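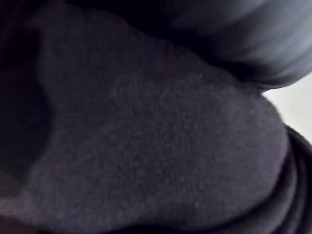 Fleece was the wrong choice for a first project, a listener wrote in after the July session, and everyone who teaches sewing knows you start people on plain cotton. I want to open with that comment. It is the common view, and I held it myself for a long time. I'll read the rest of it when we get to slide 6.

Slide 2. Title and date

Teaching Beginners to Sew with Knits and Napped Cloth. Notes for May 11, 2023, Pristport. Say good evening, mention the handouts by the door, ask if the back row can hear. Don't start the clock until people have sat down.

Slide 3. What I'll cover

Fabric choice, cutting, needles and thread, the machine settings that cause most of the trouble, and how to run a class when half the room is ahead of the other half. Questions at the end, but stop me if a term is new. The main ones are nap, stretch, seam allowance and presser foot.

Slide 4. The cotton start

Most beginner classes begin with a cotton tote or a pillow cover. Cotton holds a crease and stays where you pin it. The trouble is that it frays, so a new sewer has to learn seam finishing before the first project can go through the wash. In my Skestedier class we spent the entire second evening on zigzagging raw edges. Four people did not come back for the third.

Slide 5. What fleece does well

It doesn't fray. You can cut it and leave the edge alone. Small mistakes in stitching sink into the pile and don't show. It is warm, so people use what they make. A hat takes one evening and a scarf takes less.

Pause here and pass the sample hats around. Ask to have them back before the break.

Slide 6. What it does badly

Read the rest of the comment: "It creeps, it sheds, and you can't press it." All three points are fair.

Creep. The top layer moves ahead of the bottom one as it feeds. Use clips in place of pins, and lower the presser foot pressure if the machine allows it. A walking foot is better, but I don't ask students to buy one.

Shedding. Lint builds up under the needle plate. Clean it out at the end of every class. Show the brush.

Pressing. A hot iron will flatten or melt polyester fleece. We finger press, or we topstitch the seam open. I keep the irons unplugged on fleece nights.

Slide 7. Nap and direction

Run your hand over the cloth. One way feels smooth and the other way feels rough. All the pieces of a garment should run the same way, or the panels will look like two different colors once they are sewn together. This is the most common thing I see go wrong with dark colors, and it can't be fixed after cutting. Have students chalk an arrow on the back of every piece. On black cloth, a sliver of dry soap marks better than chalk.

Stretch is a separate matter. Most fleece stretches more across than along. Hats need the stretch going around the head. I have sewn one the other way, and it's in the bag if anyone wants to try it on.

Slide 8. Needles and thread

A ballpoint needle, size 80 for light fleece and 100 for the heavy kind. Polyester thread. Longer stitch than you'd use on cotton. If the seam looks wavy, the cloth is being stretched as it goes through -- let go of it and let the machine do the feeding. Say this twice. They pull on it anyway.

Slide 9. Buying it

I order from Mollance for classes and pick up ends from Kalniņš when they have them. The ends are cheaper, but you take the weights they've got. Buy one bolt in one weight if you can, so the machine settings are the same for the whole room. For the last course I used nearly 38 yards, including what was wasted on bad cuts.

Slide 10. Running the room

Cut the first project for them. Let them cut the second one. Keep a box of extra pieces for the fast ones, who can make mittens while the others finish. Put the machines that jam at the front, next to you.

Slide 11. After fleece

Sweatshirt knit next, then jersey, then woven cotton. By then they can steer a seam and thread the machine without the card, and finishing an edge is one new thing to learn on a machine they already know. If time is short, skip this slide and go straight to the mitten pattern.

Slide 12. Questions

Repeat each question into the microphone. If asked about sergers -- they're useful, and I don't teach on them. Patterns are on the back of the handout. Collect the hats.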